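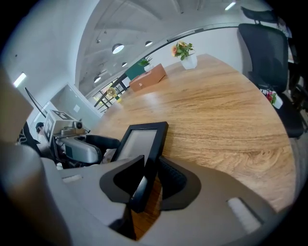
Derberg Hand-Held Gripper Sets
Equipment page for purchasing departments and laboratory managers

Overview

Derberg supplies hand-held gripper sets to organizations that record manual tasks for robot training. A set consists of a left gripper and a right gripper, each used by the same operator, together with the mounts, marker cubes and camera modules listed below. Sets are sold outright or leased by the month. Installation at the customer's site is quoted separately.

What is included

Left and right gripper, assembled and checked
Camera modules, one for each gripper
Marker cubes with mounting plates
Two charging cables and a bench charger
Spare finger pads, 2 pairs
Padded transport case
Printed setup guide

Recording computers, storage drives and task objects are not included. Customers who already own a recording computer should request the compatibility sheet before ordering.

Price and lease terms

The purchase price of one complete set is $4,000, excluding tax and delivery. Leased sets are billed monthly, with a minimum term of three months. Lease payments may be credited in part toward purchase if the request is received before the term ends. Orders for five or more sets are priced by written quotation.

Planning the work area

Most customers do not need a dedicated laboratory. An ordinary meeting table or office bench is suitable for tabletop tasks, provided that the operator can stand or sit with both arms free and reach the full working area. The following points should be settled before a purchase request is submitted.

Table. Allow a clear surface at least 50 inches wide for each operator. Highly polished tops can reflect overhead lighting into the cameras, and a plain matte cover should be budgeted where this affects recordings.

Lighting. Even ceiling light is preferred. Rooms with large windows should have blinds, as changes in daylight during a session may require the exposure to be set again.

Storage. Each set needs one locking shelf or cabinet near a power outlet.

Staff time. New operators should complete the half-day introduction. Setup and checks at the start of each session take 40 minutes for a first-time team and less with practice.

Recurring costs

Finger pads are a wear item and should be entered in the annual budget as a consumable. Marker cubes must be replaced if the printed faces are scratched or begin to peel. The Bomora service plan covers inspection, camera alignment and the loan of a replacement gripper during repair. It may be added at the time of purchase or at any point in the first year.

Delivery and returns

Stock sets ship within two weeks of a confirmed purchase order. Orders intended for the current budget year should be received by the first week of December. Unused sets may be returned in the original case within 30 days.

Contact

Quotations and purchase orders: Gizella Halász
Leasing: Ronaldo Bautista
Site planning and operator training: Ga-eun Cheon

Demonstrations are held at the Derberg office every Tuesday by appointment.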